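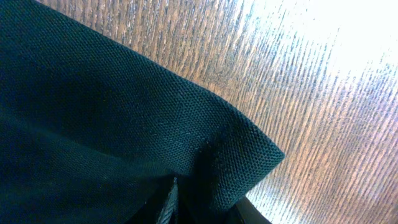 4. Preparing and Loading Fabric Items

This section covers sorting, drying and storage of work clothing using the Dillura cabinet dryer, model 3944. Read Section 2 (Electrical Safety) before first use.

4.1 Before loading

1. Set the isolator switch at the rear of the cabinet to OFF.
2. Check that the lint tray is seated and the catch is closed.
3. Empty all pockets. Remove pens, tags and metal clips.
4. Sort items by fabric weight. Do not mix coated rainwear with cotton or wool.
5. Spin items in a washing machine at 700 rpm or higher. Items that drip will trip the base sensor (fault code 17).

CAUTION: Do not load items that have been in contact with petrol, solvent or linseed oil, even if they have since been washed.

4.2 Selecting a program

Program choice depends on the thickest part of the load. Set the dial to HEAVY for lined or padded items, and to NORMAL for everything else. The moisture probe reads surface dampness only, and cannot detect water held between layers.

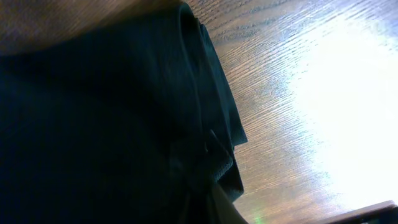 The most common cause of a failed cycle is uneven airflow. Hang each item at full length and leave a gap on both sides. Where cloth doubles over on itself in several layers, as along the thick folded edge of the dark fabric shown, the inner layers dry last. Open such folds before starting the cycle and check them by hand at the end.

Note: If folds remain damp, run AIR ONLY for a further 31 minutes. Do not repeat the heated cycle.

4.3 Unloading and folding

1. Wait for the door light to go out.
2. Remove items from the top rail first.
3. Lay each item on a flat, clean surface and smooth it by hand.
4. Fold the sleeves back across the body.
5. Store on an open shelf. Leave the cabinet door ajar until the interior has cooled.

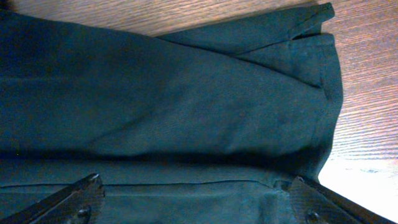
Fig. 4-3. Dark green garment with sleeve folded back.

4.4 Routine care

Clean the lint tray after every load. Wipe the door seal monthly with a damp cloth; do not use bleach. Replacement seals and trays are supplied by Zuvley. Quote the model number and the colour of the cabinet when ordering.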